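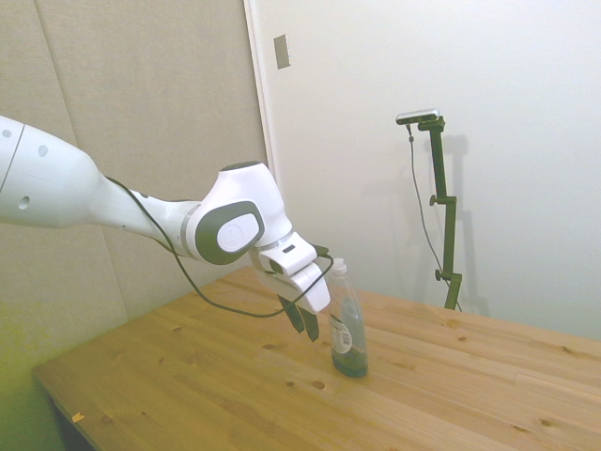

Nadine Daher wrote:
Leave the pine alone for a year and it'll go that nice honey color by itself. Every time somebody on this board buys a pale table there's a rush to put stain on it and I will never understand it. Pine blotches! It always blotches! You'll get dark freckles next to bare streaks and then you'll be back here asking how to strip it.

mossyporch
Posted 24 August 2023
OK, but I don't want honey, that's my whole problem. My mother's kitchen was honey pine top to bottom, the cabinets and the bread box and even the clock, and I like mine pale the way it is now. I was thinking a water-based clear coat, the Kodell satin they carry at Tedesco over in Pondport. Has anybody used it on a table that gets eaten on? I've only ever done a bookshelf.

dale_h
I used the Kodell on a bench two summers ago and it's fine. Goes on like skim milk, dries fast, doesn't yellow much. I'd do 3 coats if you have kids. I did 2 and wish I'd kept going.

Nadine Daher
It'll still yellow, Dale. The wood yellows underneath the finish, the finish has nothing to do with it. Sunlight does that.

dale_h
Some, sure. Mine's on a north wall so I probably got lucky.

tinkerbelle62
Going to be the odd one out here and say soap. Plain soap flakes in hot water, rub it on, let it dry, do it again. My aunt did her table every May with the windows open and it stayed nearly white for as long as I knew it. It won't stop a red wine ring, I'll give you that. But you scrub the spot and soap it again and you're done in ten minutes, and nothing peels, and the kitchen smells wonderful. I would never go back to a film finish on softwood.

mossyporch
Soap!! I love that but I also know myself and I would do it once. We have spaghetti twice a week in this house.

Nadine Daher
Soap is lovely on a table for two careful adults. For spaghetti I'd put up with the clear coat, and that's me being generous. Please sand it first though. People skip it since the top feels smooth already and then the water in the finish lifts all the little fibers and it feels like a cat's tongue.

gus_from_the_lake
What Nadine said about the fibers. I did my daughter's table this spring and it took me three tries to get it right, so this is the way I'd do it now. Argue with me if you like, you all will.

1. Wipe the whole top with a damp rag and let it dry overnight. That raises the grain on purpose. Then knock it back by hand with something fine. Don't use 100 grit like I did, you'll see the scratches forever when the light comes in low.

2. Get every bit of dust off. I vacuum and then go over it with a barely damp microfiber cloth. No tack cloth under water-based, mine left a waxy smear and the first coat crawled away from it. Look across the boards from the side while you've got a window behind the table, any smear shows up that way. 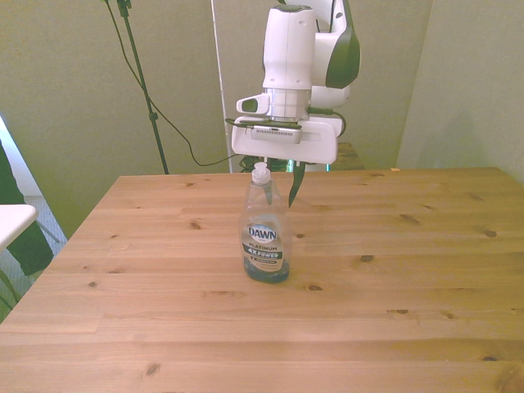 3. Brush on a thin coat, long strokes with the grain, and quit fussing with it. I use a Sanden synthetic brush, kind of pricey but it doesn't shed. If you see a bubble after a minute, leave it and sand it out later.

4. Sand lightly between coats and wipe again. Same deal each time.

5. Wait a week before you put anything heavy on it. Two if it's humid. My son-in-law set a crock on there the second day and you can still read the bottom of it - backwards.

dale_h
Never had a problem with tack cloth myself. Might depend on the brand.

gus_from_the_lake
Might. I wasn't going to buy six kinds and find out.

tinkerbelle62
Still soap.

mossyporch
Thank you everybody, even the soap person (especially the soap person). I'm going to try Gus's way on the underside first and see how the color looks. Does anyone know if Tedesco sells the small cans or is it just the quart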